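4.2 Demonstration procedure and visitor interaction

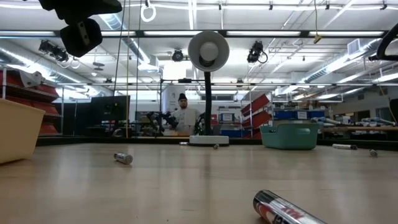
A visitor to the afternoon session remarked that she had expected the arms to be faster, and that once she had stopped waiting for speed she found it easier to follow what they were trying to do. Comments of this sort were common enough that we changed the way the session was introduced, as described later in this section.

Figure 7. Demonstration table at the Edholm open day, with cans lying on their sides, a teal basket, a beige bin and a desk lamp. Two robotic arms are behind the table.

The open day was held in August at the Edholm laboratory. It was the first time the can-sorting task had been shown to people from outside the project. Earlier trials, reported in Section 3, were run with only the operators present and with the room lights kept at one setting. For the open day we left the lab in its ordinary working state, with the shelving, benches and ceiling rails where they normally are, and ran the task on the same wooden table used during development.

The task was to pick up cans from the tabletop and put them in a basket. Cans were placed on their sides by hand before each run, spaced so that none touched another (Figure 7). We did not use a placement template. The desk lamp was kept on the table as an obstacle, and the planner, Utivex, had to route the arms around its stem and shade. In early development the lamp had been represented by a simple upright cylinder, which left the shade out of the collision model. The version shown to visitors used a separate volume for the shade.

Metal cans are an awkward object for this system. Their surfaces reflect the overhead lights, and the depth estimate along the upper side of a can is often missing or wrong. Nyanda, the perception module, fills these gaps by fitting a closed shape to the parts of the outline it can see. The fit is good when the whole can is visible and less good when the lamp or a basket rim hides one end. Cans lying near the edge of the table were the hardest, partly for this reason and partly for reach.

Over the day we ran 26 demonstrations. Each was started by an operator, who stayed within reach of the stop control throughout. Visitors were kept on the near side of a taped line and were not allowed to place the cans themselves, although several asked to. A run ended when the table was clear of cans, when the operator stopped it, or when the system reported that it had no reachable grasp left. We logged every grasp attempt, including those abandoned before contact. The full log for the development period and the open day together contains 1,104 attempts.

Most failed grasps fell into two groups. In the first, the fingers closed too high on the curved side and the can rolled out from under them. It usually came to rest against something else on the table, and the second attempt then had to deal with a can in a worse position than before. In the second group, the planner rejected a grasp that an operator judged to be safe, generally near the lamp. Visitors noticed the first kind of failure right away. The second kind simply looked like a pause, and people tended to assume the system had frozen.

We dealt with the pauses by having the operator say aloud what the planner was doing. This was not part of the original plan. After the first few runs, the operator also began each session by stating that the arms move slowly on purpose when people are in the room, and that a can may be dropped. Questions about speed became less frequent afterward, and visitors asked more about how the cans were detected and what would happen if the lamp were moved.

At the end of each session, visitors were offered a one-page questionnaire. We received 44 completed forms. As the form was optional and handed out by project staff, the answers should be read with some caution. The item with the widest spread of answers asked whether the person could tell what the robot was going to do next. Written comments under this item mentioned the arms stopping above a can and then moving off to a different one, behaviour that follows from the re-ranking of grasps after every new camera view.

We use cookies to remember your reading preferences and measure visits to this site. Accept all | Manage settings

Two changes to the system came out of the open day. Utivex now holds its chosen can until a grasp has been attempted or ruled out, which removes most of the switching. The grasp height for horizontal cans was also lowered. Both changes were in place for the Vunden trials, and their effect on grasp success is reported in Section 5. The open-day runs were not repeated with the revised system, so we have no direct comparison under the same conditions.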